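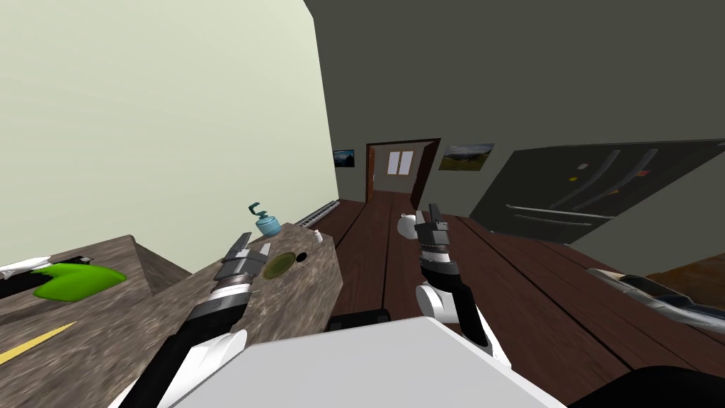
Fovent 2 review: a very patient kitchen for a very impatient person

I have now spent the better part of two months moving pretend objects around a pretend kitchen so that a program can learn to do it without me. My real kitchen has suffered. There is a pan in the sink that I would be embarrassed to show to either of Fovent's robots.

For anyone who hasn't met it, Fovent is a desktop package for recording demonstrations in simulation. You pick a house, pick a robot, strap on the hand controllers, and do a chore. The software saves what the robot's cameras saw and what the joints did, and later you feed the pile to whatever policy you're training. I bought the single-seat license, which was $300, and used it with the house called Grinia and the two-armed robot called Gilbert. I did not choose the names. I would have chosen shorter sessions.

Setup

Installation was easy, and I say that as someone who had blocked out a whole day for it and then had to go find something else to do. The controllers paired on the first try. Calibration asks you to hold your arms out, hold them up, hold them out again and then "relax naturally," an instruction under which I have never once relaxed. If you do it badly, the left arm sits a couple of inches higher than you think it does for the rest of the session. There is no warning. You find out when you close the gripper confidently on the air above a sponge.

Driving the arms

Very good, and the main reason to buy it. The arms follow your hands with so little lag that I stopped noticing it, and the grippers close in proportion to how hard you squeeze the trigger. In Oltlow, which I used before this, the gripper was either open or shut, and everything I recorded looked like a crab going through someone's luggage.

Two arms at once takes practice. For the first week my right hand would wander off while the left was busy at the counter, and all that wandering goes into the recording. Your policy will learn it, too. I trained an early version on my first batch and it picked up a lovely habit of drifting the idle arm out over the floor, where it stayed, like a guest at a party holding a drink. Fovent has a "park arm" button that freezes whichever side you aren't using. It is on page two of the controller menu. Put it on page one, please.

The cameras

You get a head view and one view per wrist, all recorded together. The head view is wide and takes in plenty of counter and floor. It also sits at a steep lean in my sessions, and I spent the first evening with my neck bent to match. You can adjust the angle per episode or let it vary, and I left it varied on the theory that a policy that has only ever seen level floors is going to be upset by life.

The wrist views are where I have complaints. They're sharp, the fingers are always where you expect them, and for the last few inches of a grasp they're worth more than everything else put together. The rest of the time they look at whatever the hand happens to be pointed at. Point a hand at a wall and you get wall, faithfully, at full resolution, for as long as you care to stand there.
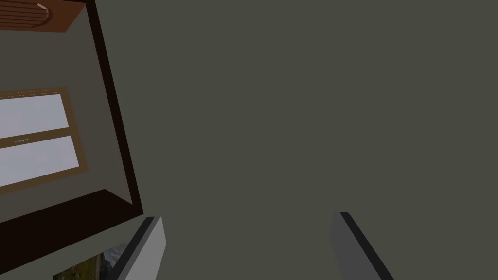 What I wanted was a filter that flags stretches where a wrist camera has nothing useful in it, so I could trim them in bulk. There is a filter for motion and a filter for contact, but nothing for "the operator was thinking." I ended up scrubbing through by hand with a coffee. If you have a big team you can make somebody else do this. I have a team of me, and I'm not easy to manage.

The house

Grinia's kitchen is a decent place to work. It has stone counters, a plank floor, a large black refrigerator with magnets on it, and landscapes on the wall in case the robot gets bored. The stone and the wood both have enough texture to be a fair test, and the larger plain walls have none at all, so you get a nice spread between cluttered and blank without changing scene.

Objects can be scattered at random at the start of each episode, and you set how rude the randomizer is allowed to be. On the low setting things stay on the counter. On the high setting they go wherever they like, including the floor. I found the floor episodes tiresome to record and then, of course, they were the ones the policy needed most.

Soft things are the weak point. Anything floppy lies there well enough until you pick it up, at which point it hangs from the gripper like a slice of cheese left out overnight. I gave up on cloth tasks and stuck to bottles and small hard objects. The release notes promise better cloth. The previous release notes did as well.
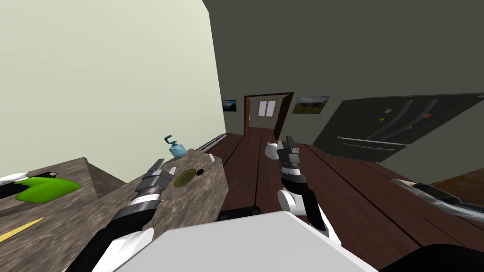

Fovent's head view in Grinia: left gripper over the counter near the sink, right gripper over the planks, refrigerator behind.

How much you get done

I set myself 2,000 episodes and finished them. After throwing out the ones where I dropped something, bumped something, or scratched my nose while holding the controller, I had 1,880 left. I'm happy with that. My keep rate with Oltlow was a good deal worse, and I was younger then and had better knees.

The episode reset is quick, and there's a foot pedal option that I recommend to anyone planning to do this for more than an hour. Without it you have to reach for a menu between every attempt, and by late afternoon that reach starts to feel personal. Episodes can be marked good or bad with a thumb press right after they end. Do it then. I told myself I would remember which were which, and I can report that one bottle pickup looks a lot like the next bottle pickup when you have several hundred of them.

Export is fine for the common formats and slow for everything else. The timestamps on the two wrist streams matched the head stream every time I checked. I know that sounds like praising a restaurant for having forks, but I've eaten at the other places.

Annoyances, in no order

The success chime can be turned down but not off. By the second week I was hearing it in the shower.

The autosave writes to the same folder as your exports and names everything by session number alone, so you'll want to make your own folders before you begin. I made mine after.

The documentation has a page titled "Tips for Natural Motion" that tells you to move the way you would at home. At home I open the refrigerator, look into it, and close it again. I have 5 recordings of Gilbert doing roughly that, and I'm keeping them.

Support answered both of my questions by the next morning, one of them correctly.

Who should buy it

If you train manipulation policies alone or in a small lab and want two-arm data without owning two arms, get it. If your work is mostly laundry, wait for the cloth update. If you already have Oltlow and your tasks only need an open-or-shut gripper, you can probably stay put, although I'd borrow a seat for an afternoon before deciding.

Four stars. I would have gone higher with the chime off.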